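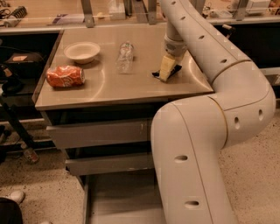
My mother wiped down her kitchen table after every single meal for the best part of fifty years, and I doubt she gave it a moment's thought, so it tickles me that this is the very job that keeps clever people up at night. I've been reading about household robots since March (my husband has started leaving the room) and the question I keep coming back to is when one of them will do my tea-time clearing up. Holding a sponge against a steel tabletop, as the white arm is doing, looks like the easy bit to me. What about the bowl, the water bottle and that poor squashed orange can? I'd pick up the can without thinking, bin it, shift the bowl with my elbow and carry on wiping, all while telling somebody to find their shoes. A machine has to work out which of those is rubbish and which is crockery, and then how hard to press so that the crumbs come up and the bowl stays put.

My friend Sheyla Zapata thinks we'll all have one within ten years. I'm slower to be persuaded – I still remember the bread maker – but I would happily give up a cupboard for anything that could manage the table and then rinse out its own sponge. Sheyla says I'd only go round after it with a cloth, and she's probably right, but I'd like the chance to find out!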